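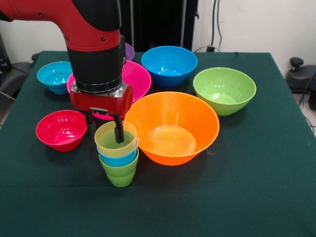

Plastic bowls and stacked cups on a green cloth.

How do I get a fast-moving founder to stop changing priorities every week?

Posted by Robel Nigatu, 6 September 2021

I manage operations at Namomley, a small company that sells kitchen and catering supplies online. We have one founder, who is a good person and works harder than any of us. The trouble is that the plan changes almost every Monday. In the spring we were told to go after restaurants. Then it was schools. Two weeks ago we ordered 2,000 printed catalogs for the school program, and before they were delivered the focus had moved to a monthly subscription box.

I have a team of nine. They have started to wait a few days before they begin anything, in case it gets dropped. I can't blame them, but the founder sees this as a lack of energy and has said so in front of everyone.

I don't want to go around the founder or turn this into a fight. Our investor, Gebremichael, only hears the good news and I would rather keep it that way for now. Has anyone here worked under this kind of leader and found a way to slow things down a little? I have tried bringing it up in our one-on-one and the answer was that small companies have to be quick. 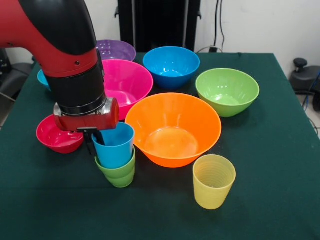
One more thing that may matter. We do not have written goals. There is a shared document from last year but I think I am the only one who opens it.

Yoon-hee Yeon

I spent four years in a job like yours, at a distributor called Undach. Our founder had a new idea every time he got off a plane. Telling him he changed his mind too much did no good, as he took it as a compliment.

What worked for us was a one-page list. On the left were the projects in progress, each with the owner's name and the hours left to finish. On the right were the new ideas. The rule was that if something came in from the right, the founder had to pick what went out on the left, and write down what we had already spent on it. I brought the page to every Monday meeting and didn't argue. I just asked, "Which one comes off?"

The first month he took things off without a second thought. Then he saw that we had dropped a project with about 300 hours in it, and he got a lot more careful. He still had the ideas, but he would say "put it on the right" and we would look at it at the end of the quarter.

Put the catalogs on your page with the real cost. Don't add any comment to it. Also talk to the founder in private about the remark to the team. Keep that separate from the planning talk or both will go badly.
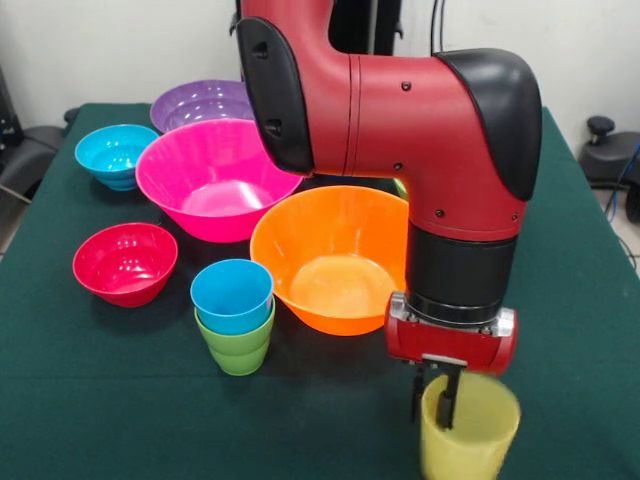
As for your team, give them a promise you can keep. Mine was that anything due within five working days would be finished no matter what came up on Monday. I cleared it with the founder first. It was a small thing but people stopped waiting around.

Hagos Negash

Founders are like that, it's how companies get started. If you want a steady plan go work for a bank. I was at Eris when it had 500 staff and it was the same there, only with more meetings. Get used to it or leave.

Berhanu Tefera

I don't agree with Hagos that you have to put up with it or go. Fast decisions are fine if people know why they were made. Ask your founder to write two or three sentences with each change - what is new, what we learned, what stops. If there is nothing to put under "what we learned," that usually becomes clear to the person writing it.

I would also start over with the goals document. Keep it to one page and have the founder write the first draft. People defend what they wrote themselves. Yoon-hee's list will work better once you have that, as there will be something to compare the new ideas with.

Did the founder say why the school program was dropped? If a big customer backed out, that is a different problem from the one you describe.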